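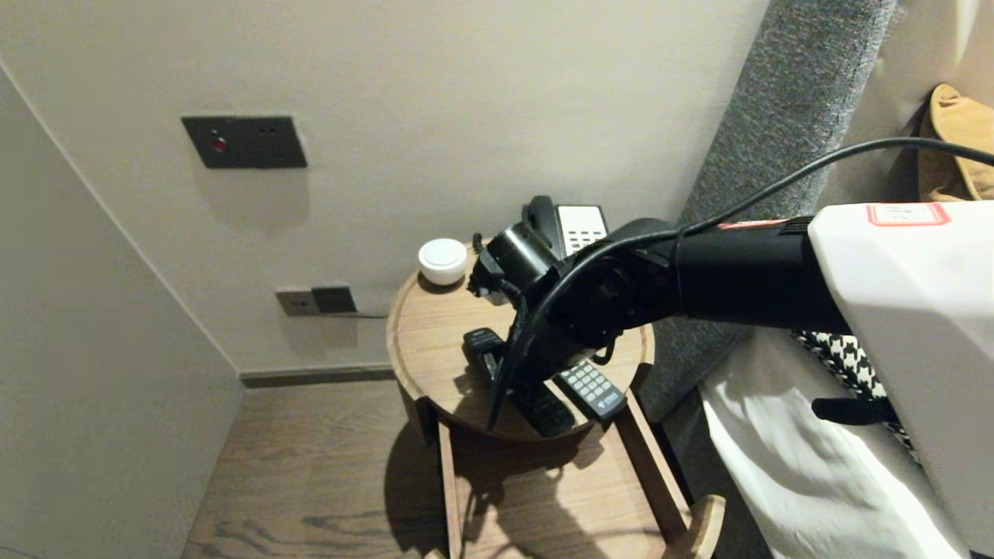

Figure 3. Bedside table task, long-finger gripper above the two remote controls.

4.2 Gripper comparison

Vendor data for both grippers promise reliable pickup of "everyday household objects." We did not find this claim useful. The Flisero and Baltik grippers were mounted in turn on the same arm, with the same controller and the same wrist module, and each made 400 attempts at lifting a single remote control from a round wooden table with a raised rim (Figure 3). The telephone and the small lidded container stayed on the table throughout and counted as obstacles. An attempt failed if the remote was dropped within 5 seconds of lifting or if either obstacle was moved.

Baltik failed 136 times. Flisero failed less often, but we would caution against reading much into the gap. Most of the Baltik failures came from one situation, a remote lying close to the rim, where the fingertips met the raised edge before they reached the object. When we left those attempts out, the two grippers could not be told apart. A table without a rim might have given a different ranking, and published comparisons seldom say what kind of table was used.

We are also unsure how much of the result belongs to the grippers at all. The Arnex controller closes the fingers at a fixed speed that was tuned by its makers on boxes and cups. Remotes are flat, and long fingers pointing straight down have to touch the wood to get under the widest part of the case. Small errors in height therefore matter more than finger shape or pad material. Tipoki, the public set of 3,747 grasps often cited in support of finger redesign, has few flat objects in it and no telephones.

The external cable is a further concern. It loops around the joint above the gripper, and we suspect it pulls on the wrist in some poses. We did not measure this. Until someone does, differences of a few percent between grippers on this arm should be treated as noise, ours included.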